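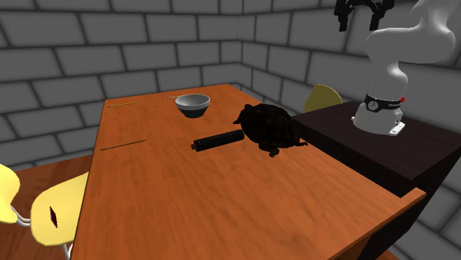

Screen grab: Nadine Issa / Nundgate teleop diary

05/04/2019

My wrist hurts, which seems unfair given that none of what I lifted today weighs anything.

Started at half past eight with the turtle. I have now spent more time with this turtle than with most of my cousins. It's the biggest thing on the table and the worst shape for a two-fingered gripper, all dome and bumps, with the feet splayed out to catch you on the way down. And it had landed up against the black tube again. The reset script scatters everything at the start of each episode, and it has a talent for putting the turtle where I least want it. Pick up the tube and you nudge the turtle. Pick up the turtle and the tube rolls off to see the world.

The job, for the benefit of whichever future me reads this and has blotted it out: I sit at a desk in Nundgate with the hand controller, I move my hand, the white arm on the screen moves its hand, and every twitch is written to disk. Then Issa's model looks at what I did and tries to do likewise. So I'm a teacher. My pupil has never asked a question and has only ever copied my mistakes, and those it copies beautifully.

We are still on "sticks in bowl". One at a time, sticks in the bowl, leave the rest of the clutter alone. The bowl is at the far end and the sticks are wherever they like. One had finished up just behind the bowl by the edge, so the gripper has to go up and over and come down between rim and nothing. I did it in one go on the second attempt and looked round for somebody to tell. Tamer had his headphones on.

The long thin one is the villain. It's so dark and narrow against the wood grain that I kept losing it, and twice I closed the fingers very carefully on a bit of table. The simulator has views about closing your fingers on table. The first time the arm shivered. The second time it flung itself backwards as if it had been told the price of something. Episode discarded, reset, turtle on the loose again.

Maya rang at ten from Flunitel to ask how many good ones we had. I said we were getting there. She said that wasn't a number. I said 93. She said the plan said 4000 by August and I said yes, I'd seen the plan. There was a silence in which we both did the division. Then she asked, in the bright voice, whether I'd considered doing them faster.

I have considered it! I tried it for the next hour as an experiment in obedience. The quick ones look awful when you play them back. The arm goes at the stick like someone swatting a wasp, stops dead, has a think, goes at it again. Issa came and stood behind me for a few and made the noise he makes.

"It'll learn the stopping," he said.

"Can't you cut the stopping out?"

"Then it'll learn to teleport."

So back to slow. He wants them smooth and he wants them all different, so not always the near stick first, not always swinging in from the right. He also wants them consistent. I asked him to write down how a thing could be both of those and he did, half a page of it, and I've read it three times and pinned it up next to the kettle where it can do some good.

The trouble is that I've got habits. I found this out yesterday when he ran the first little policy he'd trained, only to see whether the pipes were connected. It was hopeless, we all knew it would be. It lowered the gripper to somewhere near a stick, missed, and carried the missed stick with great tenderness to the bowl and let go of it. But just before it let go it did a small wiggle, left and right. Tamer said, "That's you." I said it certainly was not. He pulled up my episodes from last month and there I was, wiggling before every single drop, like a man shaking the last of the vinegar onto his chips. I had no idea. I've been doing it for years, presumably, with keys and teabags and everything.

I spent part of this morning trying not to wiggle, which produced a sort of rigid pause instead, and now it will learn that.

Lunch was the lentils again. Ayman came down from upstairs with a visitor from Geagea who was considering giving us money, and would I show her a run. I said of course. She was nice. She looked at the screen for a while and asked why there were yellow chairs if no one was ever going to sit on them. Ayman said it was for realism. I've wondered the same thing myself, and also who put bricks on the walls, and whether they were paid by the brick. Tamer built the room and gets short with you if you ask. The chairs came free with something, I think.

Then she asked if she could have a go. Ayman said yes before I could get a word in about calibration. I gave her the controller and told her the one thing I tell everyone, which is to move as though the table's asleep. She picked up the yellowish stick by the far left edge, first try, brought it across in a lovely slow arc well clear of everything, and put it in the bowl. No wiggle.

It took me a fortnight to do one like that. I said, "Very good," in what I hoped was a generous tone. She said she used to ice cakes. Issa asked me afterwards, quite seriously, whether we'd had the recorder on. We hadn't. He went and sat down.

I did a fair afternoon after that, out of spite. 34 kept, which is my best yet. I've worked out a way of coming in along the length of the stick and turning the wrist at the last moment, so the fingers straddle it without my having to see exactly where it is. It feels like picking a hair off somebody's jumper without them noticing. I want to try it on the real arm when they let us near it, though the real arm's at Flunitel, and Maya says the real sticks bend a bit and the real bowl slides, so I may be a maestro of a place that doesn't exist. Fine. Plenty of people are.

The tube is a separate matter. Tuvetora, which is what we call the next set of tasks (Ayman names things, he can't be stopped), has the tube going in the bowl as well. I had a private go at it near the end of the day, recorder off. You can get hold of it easily enough round the middle, the banding even makes it look grippable, but it swings as you lift, and the end with the cap always arrives at the rim before you've finished steering. I dropped it on the turtle. I dropped it beside the turtle. I got it onto the rim, where it balanced for a good long moment and then fell outwards. After 7 goes I saved nothing and went to wash my mug.

What I keep noticing is how much I do that I couldn't tell you. If Issa asks why I lifted there and not sooner I say something, but I'm making it up to be polite. My hand went. Then I watch the playback and it's plain that I'd seen the turtle's foot sticking out and gone round it, and I never had a thought about a foot. He says that's the whole point of doing it by hand, that if I could say it he'd just type it in. I found this flattering until I remembered the wiggle.

I asked him whether he could at least weight the good ones so my worse efforts counted for less. He said he could if I marked them. So from tomorrow I'm to give myself a score out of five after each episode, alone, at the desk, with a little box to click. I went to a school like that.

Things to do: ask Tamer if the dark stick can be made less like the table, and bring biscuits when I ask. Try the left hand for an hour and see if the wrist forgives me. Move the chair down a notch. Find out from Ayman whether the woman from Geagea is coming back, and if she is, have the recorder on.

Dreamt about the turtle again last night, incidentally. It was driving.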